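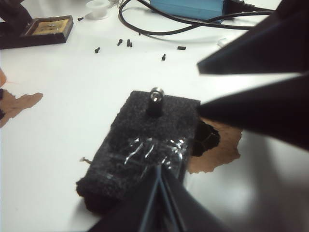
Corinne Haldane
Electronics repair technician, writing on my own time

Sat 17 February

Ternow opened its workshop in Renbridge to the public this morning and I went with my brother-in-law, who drove. I had signed up for the early slot. The email said to bring closed shoes and no drinks, and there was a sign on the door saying the same thing.

The building is the old Murakami warehouse behind the rail yard. Parking is bad. We ended up on the street and walked. Inside they had split the floor into stations with tape on the concrete, and you could go around in any order. There were 13 people in our group and most of them went straight to the big arm by the loading door, which was stacking crates. I have seen crates stacked before, so I went to the bench work.

The bench station was running an arm on software called Cuvix. The job was small parts on an ordinary white table, set up the way a repair bench gets by the middle of the day. A soldering stand with its brass-colored sponge in the tray, black cables looped across the top, little black screws here and there, torn bits of brown paper. I liked that they left it that way. Most demos I have been to give the robot a bare table and one bright cube.

The main piece was a black block with a fuzzy surface like felt, with clear tape wrapped around the middle and a small shiny metal fitting standing up out of the top near one end. The gripper has two black fingers that come down to a point. The task was to get the fingertips on either side of the metal part, close, and lift it out straight. If it pulls at an angle the part drags on the fuzz and the whole block comes along.

I watched it for a good while. It got the part out on the first try, then missed twice in a row. On one miss a finger closed on the tape. On the other it came down short and closed on air. The operator moved the block by hand, turned it a little, and started over. They told us the success rate on this one task was 75 percent over the past month. I appreciated hearing a real number. Going by what I saw, I believe it.

Speed is the other thing. I could take that part out with tweezers in 2 seconds. The arm was a lot slower, and it stopped above the block each time before going down. I asked about the stop and was told it is waiting on the software to settle on a position. Someone else asked if shiny metal is a problem, and the operator said yes, and that glossy tape is worse – the bright streaks move when the arm moves.

I asked if it could pick up the loose screws. They said they had tried, and it works better when a screw is standing up than when it is lying down. That matches my own experience with bad lighting and old eyes.

After that we got a short talk in the back room. It was mostly slides about the company and I did not take notes. The coffee was fine. You could sign up to run the arm yourself, but the list was full by the time I got to it.

Would I want one at my bench? Not yet. I would take one for sorting screws, if it could do the ones lying flat. For pulling parts off a board that a customer wants back in one piece, I am keeping the tweezers.

Admission was free. The next open day is in March, and they said the bench station will be there again with a different gripper. I plan to go back and get on the list first this time.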